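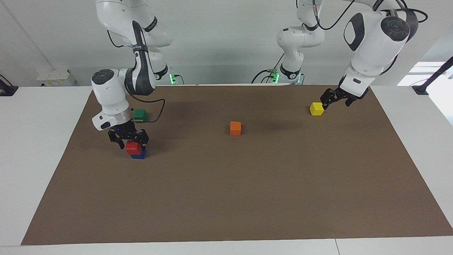
A gripper closed around a red cube, with a blue cube underneath.

31 Jul 2023

Rally driver Han-gyeol Ok will be back behind the wheel this November, and fans in Brisham could hardly be happier about it! Ok has signed a one-season deal with the Fistari team and will make the first start at the Brisham Hill Rally, the same event that launched a long and much-loved career on gravel (and, on one famous afternoon, in a good deal of mud).

The team, which runs out of a pair of converted barns on the Wukley road, has been building up a new car since spring, and Ok has already put in nearly 2000 miles of testing in it. "I had forgotten how much I missed the noise," Ok said at the signing, before staying on for well over an hour to chat and sign caps for everyone who had come along.

This year's route covers 105 miles of closed forest roads, including the fast downhill run through Issahaku that so many local families like to watch with a flask and a folding chair. Organizers have accepted 70 entries, and the top 40 after the first day will go on to the night stages.

Tickets go on sale next week from the Brisham rally office, and children get in free with an adult. Parking at the Issahaku end is limited, so come early if that is your favorite spot.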